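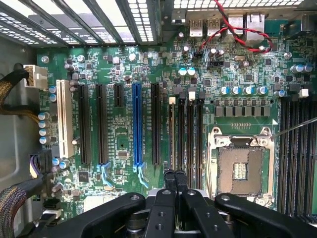

Wrist camera policy drops off when the board is a different colour. Is this a known result?

Posted by Talha Kakakhel, 31/08/2023
Print this page | E-mail this to a friend

I'm trying to repeat the memory insertion result from the Hiddale write-up. They trained on 900 demonstrations and used only the wrist view, no overhead camera. I have 822 usable ones, all on the same green workstation board. On that board it seats a module most times. I swapped in a black board with the slots in nearly the same place and it now stops short, or lines up with a PCIe slot and pushes there. Same gripper, same lighting. Is this expected, or have I broken something in training? I haven't touched the force threshold.

Answer from Noreen Jadoon

Expected, I'm afraid. We had the same thing at Wevard in March. With one board the network learns the colour edge between the green and the black slots, and it leans on that far more than on the slot shape. On a black board the edge has gone. A long PCIe slot and a DIMM slot also look much alike once the fingers are low and hiding one end of the memory bank.

What worked for us:

Colour changes on the training images, strong ones. Mild brightness jitter did very little.

A start pose high enough to get the CPU socket in view as well as the slots. The socket is a big square metal thing and it tells the policy which side of the board it is on. If you start low you lose that.

Then 118 extra demonstrations on a second board. I would do this last, so you can see what the colour changes bought you.

Also check how you score it. The Hiddale people count a trial as good when the force reading crosses the threshold, and pushing hard on the wrong slot does that too. We went back over our trials by eye and threw out 16 — all of them had been logged as successes.

Answer from Ebuka Usman

just add an overhead camera

Answer from Shahzad Hayat

Agree with Noreen on the scoring. On two cameras, it does help, but then you aren't repeating their result any more, so keep it as a separate run. One more thing to look at is loose cables. If a power lead hangs in the same spot in every demonstration the policy may be using that as well. Move them between sessions.

Filed under: Robot learning > Manipulation > Repeating published results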